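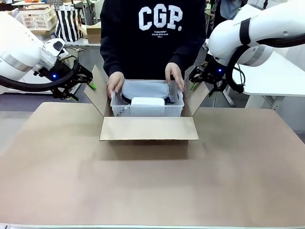 Ticket 3117: Booking page says no cars, dispatch board says three cars

Opened by: Kazimiera Ostrowski, Centhorpe Chauffeur & Party Cars
Product: Zandero dispatch, web booking add-on
Status: Closed

First message

Hi Zandero folks! I run the office for a small chauffeur outfit in Centhorpe (two black sedans, a party bus, and three stretch limos that are the reason anybody calls us). We've been on your dispatch software since spring and mostly I love it, but the booking page on our website has decided we don't own any limos.

What happens: a customer picks a date, picks "stretch, up to 8 passengers," and gets "Sorry, no vehicles available for this trip." Every date I try in August does it. I tried next month too and it's the same. Meanwhile I've got the dispatch board open on my other screen and all three stretches are sitting there green as grass with nothing on them.

The sedans book fine. The party bus books fine, or it did when I tested it with a fake trip to the airport (I deleted that, so please ignore the canceled job under the name Test Testerson).

What I've tried so far:

Logging out and back in
A different browser, and my phone, and my sister's phone
Turning the stretch category off and on again in Fleet Settings
Pressing "Republish booking page," which gave me a green check mark and changed nothing

It's prom leftovers and wedding season over here and I've already had two brides' mothers call to ask if we've gone out of business. Help!

Kazimiera

Reply from Vira Stelmakh, Zandero support

Hi Kazimiera, thanks for the list of what you tried, that saves us both some time. Could you send me three things? The pickup address you're testing with, the pickup time, and whether you changed anything in Fleet Settings or Pricing in the last couple of weeks. Even a small change counts.

Vira

My answer

Sure thing. I'm testing with the Skillby Hotel, pickup 6:00 p.m., four hours, drop-off back at the hotel. I picked it because half our weddings go there and I can type the address in my sleep.

Changes... okay, I did put our minimum up for the stretches. It used to be three hours and I changed it to a $400 minimum charge instead, so people would stop asking me for a 20-minute ride to dinner. I did that under Pricing, Stretch, Minimum. I also fixed a typo in the description of the white one. I can't imagine the typo matters but there it is.

Oh, and I added a garage! We moved the stretches into a bigger building on Ásgeirsdóttir Road because the old bays were so tight you had to climb out over the passenger side. That one's under Locations. So maybe that's more than a small change, now that I write it all out.

Update, later the same afternoon

I got impatient and put the minimum back to three hours. No difference. Still no limos. I've set it back to $400 so we're not chasing two things at once.

Then I went in through the dispatch board and made the hotel booking by hand, and it let me! Gave it the white stretch, priced it right, printed the confirmation and everything. So the board knows the cars exist and the price works. It's just the website that's sulking.

Reply from Vira Stelmakh

That's a really useful test. The board lets you assign any car you like, and the booking page only offers cars it thinks can get to the pickup in time. I think it's the garage. Could you open Locations, click on the new one, and tell me what it says under Coordinates and under Service Radius?

My answer

Coordinates: blank. Service Radius: 3 miles.

I never typed a 3! The old garage says 60. Skillby is a good twenty minutes up the highway from us, so I guess the website figured no limo could ever make it that far. I feel a little silly, but also, blank coordinates and a tiny radius seems like a mean thing to do to a person who's only trying to move her cars indoors.

Reply from Vira Stelmakh

Not silly at all, it's the starting value on every new location and it catches people. Please do it in this order:

1. Type the full street address again and press Find on Map. The Ásgeirsdóttir Road address may have failed the first time because of the accented letters. If it fails again, drag the pin by hand.
2. Set Service Radius to 60.
3. Save, then go to each stretch and check that Home Garage shows the new location.
4. Republish the booking page and wait five minutes before you test.

My answer

Find on Map did fail, so I dragged the pin. Had to zoom way in, it kept wanting to land in the creek. Radius is 60 now. Two of the stretches had the right home garage and the black one had no garage at all, so I fixed that while I was in there.

Republished at 14:30 (your page log shows it as 1430, which made me think it was an error code for a second — sorry for the frantic voicemail!).

Made a cup of coffee, came back, and all three stretches show up for the Skillby Hotel at 6:00 p.m. with the $400 minimum. I tried a wedding date and a late-night airport run too and they both came up right. A real booking came through while I was still clicking around, an anniversary dinner for six people. Hooray!

One small thing left over: the confirmation email spells the road with a little box where the Á should be. It doesn't stop anybody from booking, but our drivers hand those sheets to customers sometimes and it looks sloppy.

Reply from Vira Stelmakh

Glad the cars are back! The email problem is a separate one on our side, in the older template. If you switch to the newer template under Messages, Confirmations, the letter will print correctly. Your logo will carry over but you'll need to paste your cancellation wording in again. I've also passed along a request for a warning when a location is saved with no coordinates.

Last note from me

Switched templates, pasted the wording, sent myself a test. The Á is there, accent and all. You can close this one, Vira, and thank you for being so patient with me. I still have to call those two mothers back.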